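Home | Projects | Gallery | Notes | Contact

Levoria gallery: two views of the tangle bench

21/10/2018

Welcome back, and thank you to everybody who wrote in after the September page asking when we'd put up something newer than a block diagram! We have been slow with pictures, mostly because the work lately has been inside the software, and a screen full of planner output doesn't make much of a gallery. But the bench has been busy too, so we thought we'd catch you up on what the code has been doing and then let you have a look at the table.

For anybody who is new, Levoria is our planning layer. It sits between the perception code (Isten, which is Ishbel Yule's baby and has been through more rewrites than she would like me to mention) and the low-level controller that moves the arm. Isten looks at the camera streams and says where it believes things are. Levoria decides what to do about it and hands down short stretches of motion, and the controller follows them until it's told otherwise. With a mug or a box this is all very civilized. You get a pose, you pick a grasp, you go.

Tangled things are another matter, and they have eaten most of our autumn. A heap of loops has no pose worth speaking of. The first version of Isten tried to fit a box around the whole yellow mass and pass along the middle of it, so Levoria would aim very confidently at a gap between two coils. Ishbel's current version gives us a height map and a set of "likely to come along if pinched" regions, each with a score, and Levoria now plans against the best few of those and keeps the others in its pocket in case the first try comes up with nothing.

The other big change is in how we line up the two cameras. The wrist camera gives lovely close detail but it has the gripper's own fingers in its view nearly all the time, and for a good while the perception code was perfectly happy to treat a black fingertip as part of the tabletop. Riaan Radebe wrote a mask that takes the joint readings, works out where the fingers ought to be, and blanks them before anything else runs. It adds 11 milliseconds to each cycle, which we grumbled over and then accepted. The fixed camera has its own trouble, being farther away, but it sees the whole layout from the side and it is the one we trust for the height of a pile.

Wekesa Nzioka has been looking after the replay tool, and I really can't say enough nice things about it. You can load any logged episode, drag along the timeline, and see the two streams next to the plan that was live at that moment, with the rejected plans underneath in gray. We have 3,426 episodes in the log now (the plan had been to stop at 3,000, but then the new grasp scoring went in and we wanted to compare), and before the replay tool existed, finding the one where the gripper let go too early meant a long afternoon and a lot of tea. Wekesa's next job is a search box, so that you can ask for every episode in which the plan was changed while something was being held.

Still on the list: a proper release check that knows about trailing strands, and a way to tell pale translucent plastic from the table showing through it, which our depth estimate continues to get wrong in a fairly spectacular fashion. Zinhle Modise has a branch going for the second one and would be glad of company, so do write to her if you've worked on anything similar.

From the bench, wrist camera first and then the fixed one:

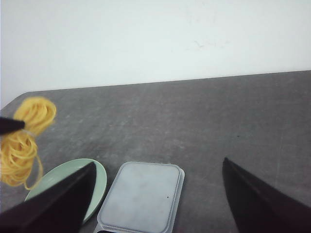
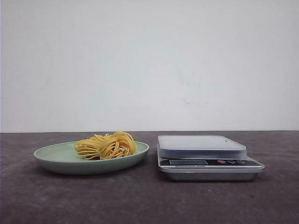
Top: close in over the pale green plate, with a dark fingertip pinching the yellow bundle and a few loops hanging over the rim. Bottom: side view of the same table, yellow coils heaped on the plate and the kitchen scale next to it with its platform clear.

Questions about Levoria or Isten? Use the contact page and one of us will write back.

This site uses cookies to remember your settings. Accept | Learn more

Contact | © 2018 Levoria project | Back to top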